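手持夹爪采集作业规范讨论会 会议纪要

时间:星期六下午
地点:Govby 二楼小会议室
主持:Kartini Khoo
记录:Gilang Jugah
出席:Kartini Khoo、Sekar Ngui、Marleny Ccori、Amparo Marín、Gilang Jugah
缺席:无

一、上次纪要确认

上次纪要无异议,通过。遗留事项两条。文件夹命名规则已由 Gilang 发出,关闭。备用指垫采购还在等 Pillai 报价,转入本次第五项一并讨论。

二、规范适用范围

Kartini 说明,本规范暂定名为《Kallura 项目手持夹爪示教采集作业规范》,适用于在住宅类场地进行的桌面取放任务,包括装箱、开箱、分拣、叠放。厨房明火、用水任务以及任何需要登高的任务不在本版范围内,另行成文。

Sekar 问,租用的样板间算不算住宅类场地。讨论后同意算,但样板间的物业进出要求不写进正文,放附录。

Marleny 提出,单手任务和双手任务在现行草稿里混在一起写,新来的操作员容易看错。同意拆成两节,公共部分放前面。

三、开工前检查

草稿原有检查项过多,操作员反映每次换场景都要从头打勾,实际执行走样。会议逐条过了一遍,保留以下内容:

1. 夹爪空载开合到底,两侧动作一致,无卡滞。
2. 指垫无脱胶、无裂口,表面无油污。
3. 连杆处螺钉无松动。每班开工前用手检查,每周由 Amparo 用工具复紧一次。
4. 有计时屏的,屏上时间与主机核对,差值超过规定的停用并报修。
5. 线缆留足余量,不得横在操作员手臂与物品之间。
6. 镜头擦拭干净。

关于第 4 条,Sekar 认为计时偏差应当有明确数字,否则各组自己掌握。Amparo 说目前手上的记录不够,不同批次的屏表现不一样,建议先收集一个月再定。同意,正文暂写“见附录”,九月补上数值。

关于第 5 条,Marleny 反映线缆垂到桌面上的情况比较普遍,是否一律禁止。Kartini 意见是不禁止,只要不进入取放路径、不会被夹到即可。按此修改。

四、桌面与物品摆放
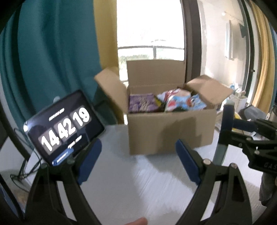 Marleny 介绍装箱类任务的摆放要求。纸箱箱盖应在录制开始前全部打开,翻片压到不会自行弹回的程度。翻片在录制中途回弹的,该条不作废,但要在备注栏写明。操作员不得用另一只手去扶翻片,除非任务单上写的就是双手任务。

软包装食品按任务单数量放置,不得为了好夹而把包装预先捏出折角。包装破损漏料的立即更换,桌面清理后再继续。过期食品可以继续用作道具,但须在外袋底部贴标签,收工后单独存放,不得与场地方自己的食品混放。

Sekar 提出光线问题。靠窗的桌位下午容易过曝,窗外细节丢失倒无所谓,主要是怕箱内物品发暗。讨论了两种做法:一是统一拉上窗帘,二是保留自然光变化。Varus 方面此前书面表示希望保留不同光照条件,因此不作统一遮光要求。最后定为:箱内物品边缘在预览里能分清即可录,分不清的调整桌位或开灯,不改相机参数。

背景中的生活用品一般不清走。以下几类必须移出画面或遮盖:证件、信件、药品标签、家庭照片、显示个人信息的屏幕。Amparo 补充,阳台和窗户外如能看清邻居或门牌,也按此处理。同意加入。

五、操作过程要求

1. 每条录制时长上限 60 秒,超时的由操作员主动结束,重新开始。
2. 同一摆放连续录制不超过 7 条,之后必须更换物品位置或朝向。
3. 操作员手指应放在握把规定位置。指尖偶尔进入画面可以接受,手掌或手腕遮挡夹持点的作废。
4. 夹取失败后允许原地重试,不得用手把物品摆正再夹。确需用手的,结束本条。
5. 夹爪不得用于按压、敲打、撬动。
6. 双手任务中,暂不使用的一侧夹爪应停在桌边,保持张开。

第 3 条争议较多。Gilang 提出,质检组目前有人把指尖入画也判为不合格,退回的数据里这一类占比不小。Kartini 要求质检口径以本次会议为准,之前因此退回的重新审一遍,由 Gilang 负责。

第 6 条 Marleny 认为“停在桌边”说法太宽,有的桌子小,停放的一侧会进到另一侧的视野里。讨论后认为进入视野本身不算问题,不挡住目标物品就行。文字不改,加一句说明。

指垫更换周期:Amparo 建议累计夹取 300 次检查一次磨损,不按天数算。同意试行。备件方面 Pillai 的报价尚未到,先按现有库存每组分配 4 副,用完向 Amparo 登记领取。

六、人员安全与场地礼仪

连续佩戴或手持设备超过一小时须休息,休息时间计入工时。Sekar 问一小时是按开机算还是按录制算,定为按开机算。

场地有儿童或宠物时,须由场地联系人带离作业房间后方可开机。进门换鞋套。移动过的家具收工前复位,以进场时拍的照片为准。电源只使用任务单上登记过的插座,不自行外接插排。

Marleny 提到有操作员用场地方的胶带和剪刀封箱拆箱,今后一律自带。

七、不合格品处理

沿用现行三级标记,不作改动。Sekar 希望增加“可用但有瑕疵”一级,因与 Varus 的交付格式冲突,本次不采纳,记录在案,下一版再议。

八、待办事项

Gilang Jugah:按会议意见修改正文,单手、双手分节;重审因指尖入画退回的数据。
Amparo Marín:计时偏差记录,九月提交建议值;跟进 Pillai 报价;建立指垫领用登记表。
Marleny Ccori:补写装箱、开箱两类任务的摆放说明,附示意图。
Sekar Ngui:样板间进出要求整理为附录;向 Varus 确认光照条件一条的最终文字。
Kartini Khoo:修改稿审定后发各组试行。

九、其他

新版规范试行期间,各组有疑问的先按旧版执行并记录,不要自行变通。打印件只在设备箱内放一份,旧件回收。

下次会议时间由 Kartini 另行通知。

最后更新:九月
联系:Kallura 项目组 记录人 Gilang Jugah | 内部资料 版权所有 | 返回顶部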